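# Is a converted railway path all right for a nervous cyclist in winter?

**Rima Chidiac**

Hello all, I hope somebody can help. My sister has talked me into riding the Sayegh path with her between Christmas and New Year. It's the old railway line that's been turned into a walking and cycling trail, and we'd do 12 miles out to Batia and get the train home. I haven't been on a bike properly since my children were small, and mine is an ordinary town bike with quite thin tyres. Is the surface decent in December? And is there anywhere to stop on the way?

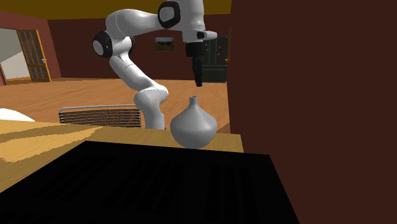
## Replies

**Guadalupe Beltrán**

Oh, you'll love it! Railway paths are kind to rusty legs because trains couldn't manage steep hills either, so you hardly notice the climb. I ride this one most weekends, and the first 4 miles are tarmac and very smooth. After the old Grivari station it turns to packed grit, which is fine on thin tyres if you let a little air out and take it gently -- though after heavy rain there are puddles under the bridges that are deeper than they look.

A few things I'd do:

- Start by ten if you can. It gets gloomy in the cutting well before sunset, and there are no lamps.
- Take a bell and use it early. There are lots of dogs and pushchairs at that time of year, and most people are lovely if they hear you coming.
- Bring a flask and something to eat. The café at Grivari shuts for the holidays, but the benches on the platform are still there and you get a nice view over the fields.

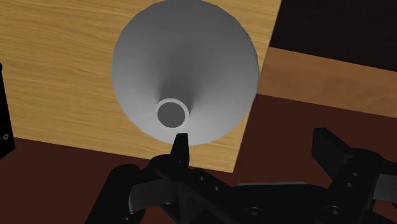
- Check the train before you set off. Ours only takes 2 bikes per carriage, and the holiday timetable is thin.

Have a wonderful day, and do let us know how you get on!

**Danjuma Uzor**

Grit bit is fine. Watch the wooden bridge near Batia, it's slippery when frosty. I get off and walk.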